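Road Scene Consistency Study – progress report to the Lepik Fund
Prepared by Apolline Charpentier, project lead
2019-05-03

Dear friends at the Fund,

Thank you again for your patience with us over the winter, and for the kind note that came with the second payment. I promised Thibault Coste that I would keep this report short, and he has already read a draft and told me that I failed, so please make yourselves comfortable.

You will remember the question we set out with. A driving system that sees the road through one forward camera has to decide, many times over, which parts of the picture are road and which are something else. Our perception model, Muleo, does this fairly well on an open road at midday. What we asked you to support was work on the harder moments, when the light or the layout changes faster than the model's confidence does. Our method is to let the model carry its recent opinion forward for a short while, and to make it give that opinion up when the new evidence is strong enough. We call this the holding step. The whole difficulty lies in the words "strong enough," and most of April went into them.

We began with tunnels and underpasses, where the old version gave us the most trouble. Lamp light on a wall can make one smooth surface look like a string of separate ones, and daylight at the far end pulls the exposure in the other direction.

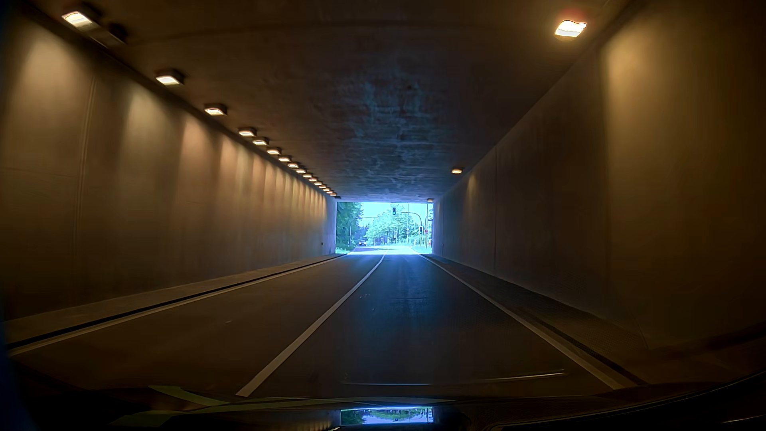
With the holding step switched on, the drivable area stays in one piece much further toward the exit. Before, Muleo would often split the lane lengthwise wherever the reflected daylight lay on the asphalt, as if the blue part and the brown part were two different surfaces. Now the split appears only now and then, and it usually heals by itself. We are happy with this result, and I think it is the one you can most safely mention to your board. Traffic lights seen through a tunnel mouth are still a weak point. The model finds them but tends to place them too close, and we haven't found a cure that doesn't harm something else.

I should say a word about labels, as you asked where the annotation money went. We now have 2000 labeled stills, and 300 of them were labeled by 2 people working separately so that we could see how far human beings agree with one another. They agree very well on curbs, signs and vehicles. They agree much less well on where a verge begins, or on what to call a strip of paving that is plainly not grass and plainly not meant for driving on either. Thibault wrote a long guide to settle these questions, with a great deal of help from our labelers, and we went back and corrected the early batches to match it. It was slow work – slower than our plan allowed – but the scores mean something now.

Bends with a divided carriageway were the next group. 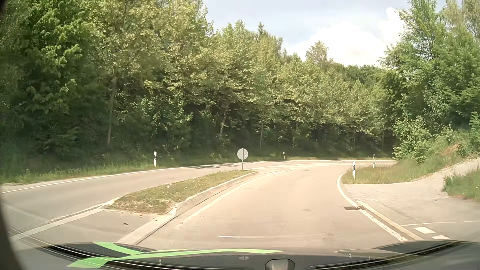

The trouble in such places is mostly one of belonging. The model has to understand that the road to the left of an island is a road, and that it carries the other direction, and that a side path joining from the right is a third thing again. The first version of the holding step made this worse. It held on to the straight-ahead opinion for too long and drew the lane a little way into the grass before letting go. We shortened the hold whenever the edge line begins to curve, and the error mostly went away. Worn paint still confuses it, as do drain grates that sit right on the line. We also tried feeding in a map as a hint, which helped on some bends and misled the model badly on others, so we have put the map aside until we can do it properly.

Then come the large intersections, and here I have to be more modest.

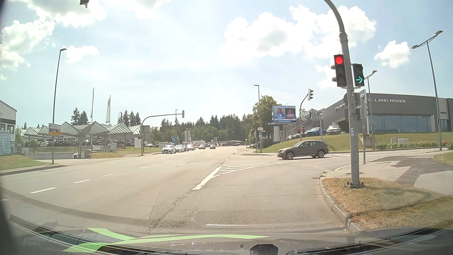

Finding the signals is no longer the hard part. Muleo picks out a red lamp and a green arrow on the same pole without much fuss. Deciding which of them speaks to our own lane is another matter, and so is ignoring the heads that are turned away or meant for other traffic. The holding step helps a little with crossing vehicles, because a car that passes in front of a marking no longer wipes that marking from the model's memory. It does nothing for the signals themselves. Thibault believes we need a separate stage that ties each signal head to a lane before any color is read, and I have come round to his view after arguing against it for longer than I should have.

On the practical side, the compute server at Tresidau has been steady, and a full training run fits comfortably in 20 hours. Spending is within the plan except for labeling, where the corrections I described cost more than we set aside. We have covered the difference from the travel line, and I would be grateful for your written approval of that move.

For the coming period we would like to build the signal-to-lane stage, extend the underpass tests to the Gultby recordings, and write up the holding step as a paper while the details are fresh. I will send you the draft before it goes anywhere else.

With warm thanks from both of us,
Apolline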